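Bosness opens hand-guided teaching kit to small workshops

Clatasach, Sun 23 August — Bosness, a maker of tools for robot teaching, announces that its kit Tamen is now open for orders from small workshops. With Tamen, a worker shows the task by hand, with a gripper which he or she holds, and the robot arm learns from these recordings. 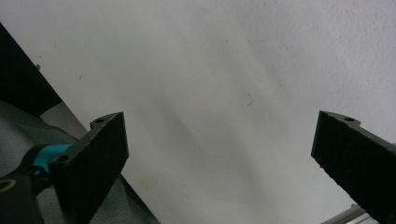
Tamen is made for people who have never written a program. The worker takes the tool, does the job at normal speed and repeats it until the set is complete. The two black fingers stand wide apart before each grasp, and the space between them stays in view of the camera on the tool. For one simple task we recommend 15 recordings.

For work which is difficult to reach by hand, the kit can be joined with Ekpo, our remote control station. Both kinds of recording are kept in the same format — a workshop can mix them freely.

Orders are accepted from today. Delivery takes 3 weeks, and a training day at our Clatasach office is included in the price.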